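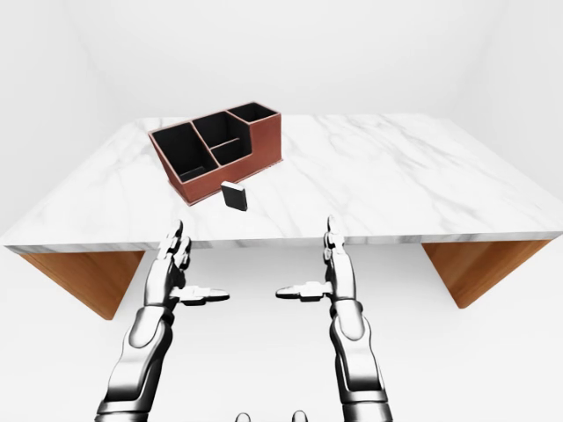
Minutes: Planning Meeting for the Simulation Open Day
June 8, 2018, Diltstead site, Room 4

Chair: Zodwa Joubert
Apologies: Rotich (liaison)

1. Minutes of the previous meeting
Accepted with one correction. Under item 3, "January build" should read "January scene set."

2. Demonstration content
The chair showed the organizer task as it now loads: two arms, marble-top table, four-compartment organizer, one dark block in front of it. Visitors will watch the block being placed in a named compartment. The large compartment at the left end will be the default target. The narrow compartment at the right end will be offered only on request, as the higher wall there needs a different approach path.

It was asked whether the starting pose, hands upright with fingers together, should be kept. Agreed to keep it. All runs will reset to this pose.

The contrast between the block and the black interior of the organizer was raised. On the projector the block may be hard to make out once it is inside. A lighter block will be tested. The reddish-brown exterior stays as is.

3. Visitor numbers and schedule
29 places confirmed, of which 14 are for staff from Faltitz. Two groups, one after the other, in the same room. Each group gets a short introduction, the demonstration and time for questions. No hands-on session for the first group; the second group may use the control station if the schedule allows.

4. Equipment
Zesetex workstation to be moved from the lab the evening before. The spare workstation does not have the current scene files. Projector resolution to be checked against the render window. Physics step and lighting settings are frozen from today.

5. Safety and access
No physical hardware will be running. Standard site sign-in applies. Badges to be printed by reception.

6. Actions
ZJ: test lighter block and circulate result.
ZJ: copy scene files to spare workstation.
Rotich: send final name list to reception.

7. Any other business
Parking for the Faltitz group was deferred to the next meeting.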